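Filled in by Rosaire Hiebert, read and countersigned by Iresha Weerakoon, 01/01/2023.
Cell: Barner, bench side. Method under test: slow approach to curved plastic objects using the wrist camera only, without force sensor.

Marks used: **OK**, **OK with comment**, **NOT OK**, **n/a**. An item with no mark counts as NOT OK and the arm stays off.

## A. Before power

- [x] Emergency stop within reach of the operator's seat. **OK**
- [x] Second emergency stop at the door. **OK with comment.** The button works, but it turns a little in its housing. I tightened the ring by hand. It needs a proper tool.
- [x] Cables of the arm fixed along the links, no loop hanging. **OK**
- [x] Wrist camera screws tight, lens clean. **OK with comment.** I cleaned the lens with the dry cloth. Please do not use the alcohol wipes from the Trolix box, they leave a film.
- [x] Both fingers inspected for cracks and sharp edges. **OK**
- [ ] Spare fingers in the drawer. **NOT OK.** There is one left finger and no right finger. This does not stop the session, but it must be ordered.

## B. Table and object

- [x] Table fixed to the floor plates. **OK**
- [x] Table surface clean. **OK with comment.** Some very small dark specks remain on the white top. The seam detector in the Esposito script ignores marks smaller than 3 pixels, so I have left them.
- [x] Object is the one written in the plan (covered litter box, cream, with smoky flap door). **OK**
- [x] Object never used by an animal. **OK.** Bought new for the study and washed once.
- [x] Flap door moves freely and closes by its own weight. **OK**
- [x] Hood locked to the base on both sides. **OK with comment.** Last time one side was only half closed and the hood lifted when the finger pushed the rim. Press until you hear the click, then pull upwards with two hands.

## C. Limits for the approach

- [x] Speed limit set to 40 mm per second in the whole work space. **OK**
- [x] Speed limit loaded again after restart, and read back from the Jiseck controller. **OK.** Please really read it back. In June the screen was showing the old value while the controller had the factory one.
- [x] Watchdog on camera signal set to 3000 ms. **OK with comment.** Iresha finds this too long and I agree with her. At full permitted speed the arm can travel 120 mm before it is stopped. We keep it for this session, as the value is written in the approved plan, and we ask for a shorter one in the next version.
- [x] No person inside the yellow line when the arm is enabled. **OK**

## D. Check of the wrist view

This section is the most important for the method. The estimate of distance comes from the image alone, and when the camera is near a smooth pale surface there is very little to hold on to. The operator must look at the live view and confirm that at least one straight line of the background is visible, and that part of a finger is visible in the lower right.

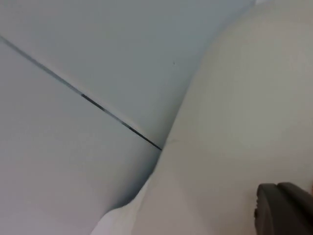 *D, close position. Dark seam on the left, gripper finger lower right against or very near the off-white curved surface.*

- [x] Background line visible in close position. **OK with comment.** It is visible but its strength changes along its length, and in the left part it is only a faint grey. The script should accept a line which is weak in places. Threshold was not changed.
- [x] Finger visible, lower right. **OK**
- [x] Operator can say from the view if the finger touches the object. **NOT OK**, box ticked by mistake, please see comment. I could not decide it. It is either contact or a very small gap. Without the force sensor we have no second opinion, and for safety I treat every such case as contact.
- [x] Exposure fixed by hand, automatic exposure off. **OK.** White surfaces lie close to the upper limit, so do not open it more.

Iresha's comment to D: "The third line should become a stop condition. If the operator cannot decide, the arm goes back along the same path and the attempt is recorded as undecided. I do not want it to be recorded as success only because nothing fell."

I have added this to the plan as D5. The attempts already stored, 638 in total, were labelled with the old rule and must be read again before we report any rate. It is boring work, but the comparison between the two versions of the method depends on it.

## E. Start position and way back

- [x] Start position shows the far edge of the table and the object together. **OK**
- [x] Finger clear of the object before the first command. **OK, checked by eye from the side.** Do not check this from the wrist view, where the finger can overlap the lower part of the object also when there is free space between them.
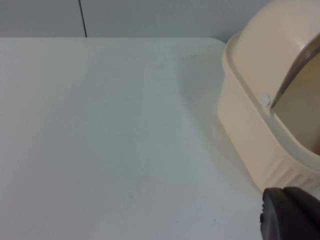
- [x] Way back programmed and tested with the arm empty. **OK**
- [x] Way back does not cross the flap door. **OK with comment.** The first version passed close to the hinge side. I moved the middle point towards the centre of the table.
- [ ] Way back tested with power loss in the middle. **NOT OK.** Not done. The brakes were tested, but not on this path.
- [x] Log file opens and writes. **OK**

## F. Decision

Session permitted with the limits of section C, operator and one observer present, no unattended attempts. The open points are:

1. Ring of the door emergency stop, Rosaire.
2. Right finger to be ordered, Rosaire.
3. Shorter watchdog time, proposal from Iresha.
4. Power loss test on the way back, both, before any higher speed is asked for.
5. New reading of the old labels with rule D5, Iresha begins with the smooth objects.

Keep the paper copy in the folder at the cell. Corrections are made with one line through the old text and initials beside it.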